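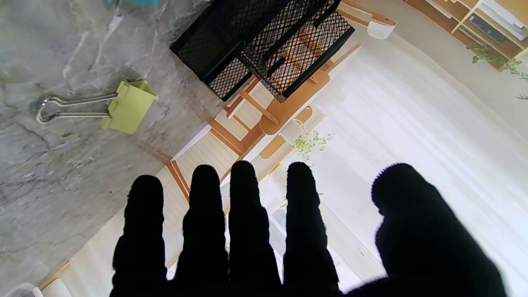 Schreibtischordner aus Drahtgitter richtig einräumen

Kleinteile auf dem Schreibtisch brauchen einen festen Platz, sonst wandern sie unter Papiere und hinter den Bildschirm. Ein Ordner aus schwarzem Drahtgitter mit einem hohen Fach hinten und einer flachen Schale davor reicht für die meisten Arbeitsplätze aus. Man sieht von der Seite, was darin liegt, und Staub fällt zum größten Teil durch.

Zuerst alles herausnehmen und auf der Tischplatte auslegen. Foldbackklammern, Radiergummis, Büroklammern, Haftzettel und Stiftkappen getrennt hinlegen. Was eingetrocknet, verbogen oder doppelt vorhanden ist, kommt weg. Bei Klammern mit Drahtbügeln prüfen, ob beide Bügel noch fest sitzen. Einen losen Bügel kann man zusammendrücken und wieder einhängen.

Das Gitter mit einem trockenen Pinsel ausbürsten, danach mit einem feuchten Tuch nachwischen. In den Ecken hilft ein Wattestäbchen. Vor dem Einräumen ganz trocknen lassen, an Schnittkanten rostet lackierter Draht sonst.

Das hohe Fach

In das hohe Fach gehört, was aufrecht stehen kann oder als Block zusammenhält, etwa ein Zettelblock oder ein Stapel Karteikarten. Ein türkisgrünes Stück wie im Bild bleibt durch die Gitterwand gut zu erkennen, bei dunklen Sachen ist das schwieriger. Nicht bis zum Rand füllen, zwei Fingerbreit Luft genügen zum Greifen.

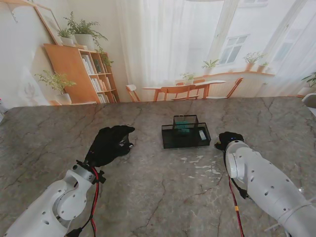
Die flache Schale

1. Radiergummi und andere kleine, flache Sachen an das rechte Ende legen. Linkshänder nehmen das linke.

2. Klammern in die Mitte. Die Bügel vorher umlegen, aufgestellte Bügel verhaken sich im Gitter.

3. Büroklammern und Reißzwecken nicht lose hineingeben, sie rutschen je nach Maschenweite durch. Eine kleine Dose oder der Deckel eines Marmeladenglases fängt sie auf. Im Modell Valudik 123 von Forkier liegt ein Einsatz dafür bei, er lässt sich auch in andere Schalen stellen.

4. Höchstens eine Lage. Sobald etwas übereinander liegt, wird wieder gewühlt.

Standort und Unterlage

Auf Marmor und anderen glatten Platten rutscht ein Gitterordner leicht und kann Kratzer hinterlassen. Vier Filzpunkte unter den Ecken helfen. Sie sollten klein sein, damit sie nicht über den Draht hinausstehen. Auf geölten Holzplatten lieber Kork nehmen, manche Gummifüße färben ab. Den Ordner so stellen, dass das hohe Fach hinten steht und die Schale zur Hand zeigt. Gemusterter Stein verschluckt kleine graue Teile, farbige Klammern findet man darauf schneller wieder.

Einmal im Monat ausräumen und durchsehen, das dauert 3 Minuten.
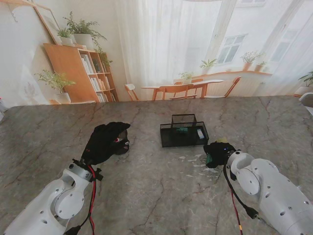

Boychuk: Bei mir haben die Filzpunkte auf Stein nur bis August gehalten, dann war der Kleber weich. Jetzt liegt ein Streifen Antirutschmatte darunter, etwas kleiner zugeschnitten als der Boden. Für die Radiergummis habe ich ein Stück Karton in die Schale geklemmt, so rutschen sie nicht mehr zu den Klammern hinüber.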